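Paper Cups Should Be Sold by Measured Volume

The size printed on a sleeve of paper cups is a poor guide to what the cups hold. One maker measures to the brim. Another measures to a fill line that appears nowhere on the cup. A buyer who orders the 9 ounce size from two suppliers can receive two different products, and neither supplier has broken a rule.
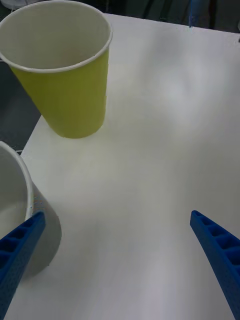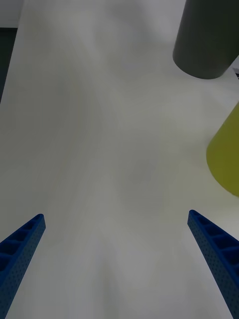
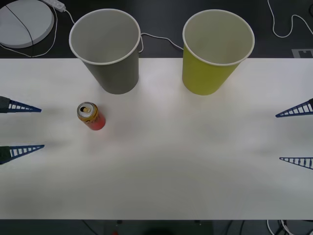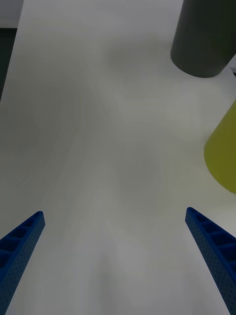 My position is that the label should state two figures: brim capacity and working capacity, the second taken at a fixed distance below the rim. Both can be measured with a scale and tap water. The cost to the manufacturer is one line of ink.

The usual objection is that the difference is too small to matter. Hatem Fawzy, who buys supplies for the Valdovinos lunch counters, made this argument to me in December, and for a single drink I accept it. A counter does not sell a single drink. If the working volume is off by 3 percent, every recipe card, syrup pump setting and price built on that volume is off by the same amount. Over a case the error is easy to find in the syrup invoice, where it tends to be blamed on staff.

A second objection comes from the supply side. Ezequiel Pacheco of Pastby, a distributor, holds that paper cups vary too much within a batch for a second figure to mean anything. I tested this on a sleeve of 100 from Cakel. I filled 22 of them to the brim on a kitchen scale and recorded the weights. The spread within the sleeve was far smaller than the gap between that sleeve and the nominally identical Flerkano product. Batch variation exists — it is simply the lesser problem.

Lids make the matter worse. Lid fit depends on rim diameter, and two cups of equal stated volume may have different rims. A tall, narrow cup and a short, wide one can carry the same number on the carton. Buyers learn to match lids by trial, then stay with one supplier for years to avoid repeating the exercise. I suspect some suppliers are comfortable with that arrangement.

Rim diameter should therefore go on the carton as well, in millimeters, with a tolerance. Cans and jars have been sold against standard end sizes for a long time, and nobody in that trade considers it a burden.

Until labels change, the practical course is to ask for brim weight in writing before placing an order, and to weigh a few cups from each new case on arrival.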